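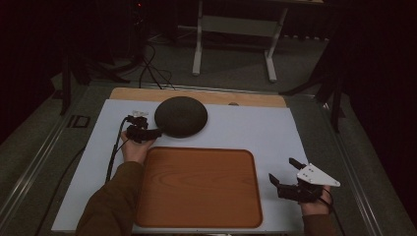

Notes from the away end: Yakubu 2, Collusness Town 3

Newsletter no. 53 – May 28, 2023

There are people who will tell you the last day of the season is a celebration. Those people don't support a side that needed a point to stay up, away from home, in a ground where the wind comes in off the gasworks and the pies had run out before kick-off. Collusness Town are safe. We finished one place above the drop, on goal difference, with a squad that could be generously described as present. I'll take it.

The gate was given as 953, which must be Yakubu's best of the season and included 300 of us, packed behind the goal on a bank of shallow terracing that had obviously been built for smaller feet. The home club had put us next to the drummer. He is very keen. By the hour mark he had worked out the start of one song, and by full time he still had only the start.

We began the way we've begun most games since the clocks changed, by standing well back to see what the opposition might like to do. What Yakubu liked to do was score. Six minutes in, a free kick from out by the dugouts floated over everybody, including the two centre halves whose whole job is that free kick, and their number nine nodded it in from a distance I could have managed in my slippers. The second was a deflection off somebody's backside. I've decided not to look into whose.

At two down the mood behind the goal turned a bit. There was a chant about the manager, then a rival chant defending the manager, then a short and ill-tempered discussion about whether the second lot had been at the home defeat in February. The manager himself stood at the edge of his area with his hands in his coat pockets and made no changes at all. He made none at half-time either. I wrote "asleep?" in my notebook and I am leaving it in, as a lesson to me.

Whatever was said in the dressing room, it was said loudly, as the people queuing for tea along that side will confirm. We came out and pressed. We won throw-ins. We even took a few of them quickly. The first goal back was a proper one, a run down the left, a low cross and a tidy finish at the near post, and for once our striker didn't stop to appeal for something halfway through. The equaliser was a penalty, given for a handball that I saw very clearly from the far end of the pitch through a pillar.

Then came the bit you've all watched on your phones. Last few minutes, corner to us, goalkeeper up for no reason anyone had authorised. The ball came out to the edge of the box, where our right back, who has not scored in two seasons and normally shoots as if posting a letter to a neighbouring town, hit it along the floor through a forest of legs. It took an age to cross the line. I had time to think about the train home.

What followed was nine minutes of added time, most of it spent in our corner of the pitch kicking the ball against Yakubu shins. It was horrible to watch and I would happily sit through it again. When the whistle went, the manager walked over, took his hands out of his pockets and clapped us – all of us, including the section that had been singing the other song. Some of them sang it again, with new words. 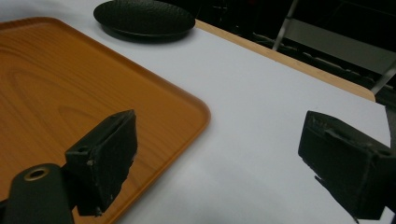

White table, wood-grain tray.

Bits and pieces

The Kindico Cup draw for next season will be made in July. We go in at the preliminary round again, having been knocked out of it last time by a side two divisions below us with a plasterer in goal. He was excellent.

Season tickets are on sale from the club shop, which is open on match days, and there are no match days. Try the office. The price is frozen for adults and the ground has no plans to become any warmer, so you know what you're getting.

The Nonum Road end will be shut while the steps are redone. If you've stood on the same one since school and want to say goodbye, you have until the end of the month. The club would like it known that lumps of terracing are not to be taken home as souvenirs. Last time a turnstile went missing, and it has never been explained how it got over the wall.

Coach money for Yakubu is still owed by several of you. You know which seats you were in, and so do I. Cash in an envelope is fine, and please write your name on it this time.

Pre-season starts with a home friendly against opponents to be confirmed, meaning whoever answers the phone. I'll send the fixtures round when we have them. Until then, go outside and speak to your families.

14 comments
Share this 6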